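Sedden Residence Hall
Shared Kitchen Safety Inspection, Second Floor
Checklist with Comments, September

Scope
This inspection covers the shared kitchen, the adjoining pantry and the corridor leading to the rear stair. The bedrooms are inspected separately under the Bastine Wing schedule. Each item is marked Satisfactory, Action Required or Not Inspected. Items marked Action Required carry a comment and a due date set by the housing office.

Section 1. Fire Safety

1.1 Extinguisher mounted, pressure in range, pin and seal intact
Satisfactory.

1.2 Fire blanket in wall pouch, tabs reachable
Action Required. The pouch is mounted behind the pantry door and cannot be reached when the door is open. Move it to the wall beside the light switch.

1.3 Heat detector tested
Satisfactory. Tested at 11 a.m. with the panel in test mode. The corridor sounder was clearly heard in the pantry.

1.4 Exit route clear
Action Required. Two bicycles and a drying rack were found in the corridor. Residents were given notice at the time of inspection. The same comment appears in the previous report.

1.5 Self-closing door latches from any position
Action Required. The door closes but does not latch when released from a narrow opening. Adjust the closer — the hinges themselves are sound.

Section 2. Electrical

2.1 Outlets near the sink protected and tested
Satisfactory. All tripped and reset on the first attempt.

2.2 Cords and plugs free of damage
Action Required. The cord of the Grorka kettle is worn where it enters the base. The kettle was tagged and removed from use. It should be replaced, and the cord should not be taped.

2.3 Extension cords
Satisfactory. None in use for heating appliances.

2.4 Portable appliance load
Action Required. The notice above the pantry outlet limits the load to 1,220 watts. The notice is faded and should be reprinted in larger type.

Section 3. Cold Storage

3.1 Refrigerator at or below 40 degrees Fahrenheit
Satisfactory. Read from the thermometer on the middle shelf.

3.2 Raw meat stored below ready-to-eat food
Action Required. An open package of chicken was on the top shelf. It was discarded and the shelf was cleaned.

3.3 Food labeled with name and date
Action Required. Labeling remains uneven. Unlabeled items will be discarded at the end of the month, as stated in the residence agreement.

3.4 Door gaskets clean and whole
Satisfactory.

Section 4. Food Preparation

4.1 Counters free of cracks and open seams
Satisfactory.

4.2 Cutting boards in sound condition
Satisfactory. Boards should be replaced when knife marks can no longer be scrubbed clean. Boards with a juice groove need extra attention, as residue collects in the channel and is easily missed in a quick rinse.
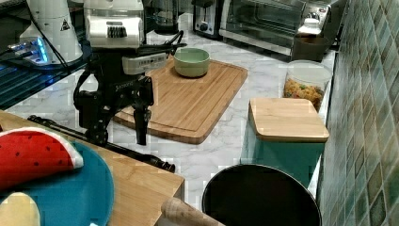 4.3 Separate boards for raw meat and other foods
Action Required. The colored tags supplied last year are missing. The housing office will order a new set from Ríos Kitchen Supply.

4.4 Knives stored in block or sheath
Satisfactory. Loose blades must not be left in the sink or under dishcloths.

4.5 Sanitizer available and correctly mixed
Action Required. The 500 mL spray bottle had no label. Empty it, wash it and refill it with fresh solution, then mark the contents and the date of mixing on the side.

Section 5. Floors, Waste and Pests

5.1 Floor dry and free of trip hazards
Satisfactory. The mat at the sink lies flat.

5.2 Waste bins lidded and emptied
Satisfactory.

5.3 Signs of pests
Satisfactory. No droppings or gnaw marks were found. The gap around the pipe under the sink has been sealed since the last visit.

5.4 Recycling stored away from heat sources
Action Required. Cardboard was stacked against the radiator in the pantry. Residents should flatten boxes and take them to the ground floor store — the pantry is not a holding area.

Follow-up
Items 1.2, 1.4 and 1.5 take priority and will be checked again before the end of the month. A copy of this checklist is to be posted inside the pantry door and kept there until the next inspection. Residents may send written comments to the housing office.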